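6월, 일요일 오후 2시 시작

하반기 장비 계획 초안을 오늘 안에 잡아 보기로 했다. 예산 회의 전에 Pranab한테 먼저 보여 줘야 해서 생각나는 대로 적는다. 드디어 손에 드는 그리퍼를 제대로 늘릴 수 있을 것 같아서 솔직히 좀 신난다!

먼저 그리퍼 본체. Vurov 견적이 들어왔는데 한 대에 495유로, 배송 별도. 작년에 Wellosden에서 받은 값보다 확실히 낫다. Godelieve 말로는 Wellosden 쪽이 링크 부분 유격이 적다는데, 우리가 하는 작업에서 그 차이가 데이터에 나타날지는 모르겠다. 한 세트(양손)만 먼저 사서 같은 작업을 번갈아 해 보고 결정하는 게 맞을 듯. 주문서에 오른손, 왼손 구분 꼭 쓸 것. 지난번에 같은 쪽만 왔다.

패드. 생각보다 돈이 여기서 샌다. 천 종류를 많이 집으면 골이 닳아서 미끄러지기 시작하고, 그때부터는 잡는 힘을 사람이 무의식적으로 올려 버린다. Fergal이 닳은 패드랑 새 패드로 같은 동작을 찍어서 비교해 줬는데 벌어진 폭 곡선이 눈에 띄게 달랐다. 재미있는 결과라서 따로 정리해 두면 좋겠음. 아무튼 패드는 소모품 항목으로 빼고 14쌍 신청. Qin에서 묶음으로 사면 170유로. 색은 상관없지만 경도는 지금 쓰는 것과 같아야 한다. Willy가 더 무른 것도 써 보자고 하는데 그건 다음 분기에.

배터리랑 충전기. 지금은 오전에 다 쓰고 점심때 충전하느라 오후 시작이 늘 늦어진다. 여분 배터리만 있어도 하루에 한 세션은 더 돌릴 수 있다. 비싼 물건도 아닌데 왜 여태 안 샀는지. 이건 무조건 넣는다.

저장 장치는 Tratomeo 보관 서버를 연장할지, 우리 쪽에 디스크를 늘릴지 아직 미정. Ogura 씨가 업로드 속도를 재 보고 알려 주기로 했다. 답 오면 여기에 추가.

작업용 물건 구입비도 올해는 항목을 따로 만들고 싶다. 매번 각자 집에서 가져오다 보니 겹치는 게 많고, 영수증 처리도 제각각이다. 큰돈 드는 건 하나도 없다. 제일 욕심나는 쪽은 모양이 안 잡힌 것들, 그러니까 주머니, 끈, 얇은 천. 단단한 상자나 컵은 이미 충분하다. 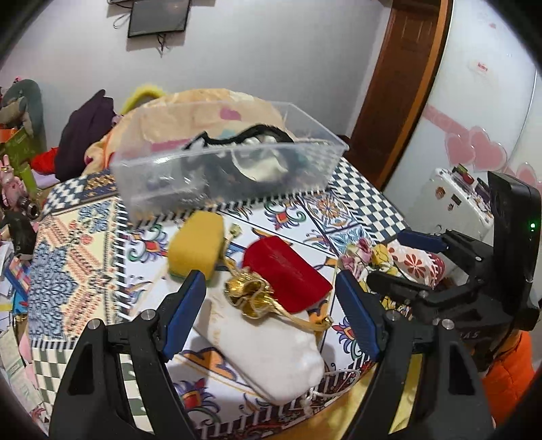

끈 달린 주머니는 크기별로 더 사고 싶다. 끈이 엉켰을 때 어디를 먼저 집느냐가 사람마다 달라서 보고 있으면 시간 가는 줄 모른다. Godelieve는 주머니 몸통부터 누르고, 나는 늘 끈 끝부터 간다. 같은 물건인데 전혀 다른 궤적이 나오니까 이런 건 많을수록 좋다. 벨벳 느낌 나는 것, 반짝이는 것, 무지 흰 천 정도로 재질을 섞어서 목록을 만들 것. 식탁보도 무늬 있는 걸로 몇 장 더. 투명한 통은 반사 때문에 까다로운데, 그래서 오히려 하나 더 넣어 두고 싶다.

우선순위는 일단 이렇게.
배터리, 패드
Vurov 한 세트
작업용 물건
저장 장치 (Ogura 씨 답 기다림)

Pranab한테 물어볼 것: 소모품을 장비비에서 떼어 내도 되는지, 배송비는 어느 항목인지. 견적 유효 기간이 이달 말까지라 Vurov에 연장되는지 메일 보내 놓음. Willy는 보관함 자리부터 재 보라고 하는데 그것도 맞는 말이라 내일 오전에 줄자 들고 가 본다.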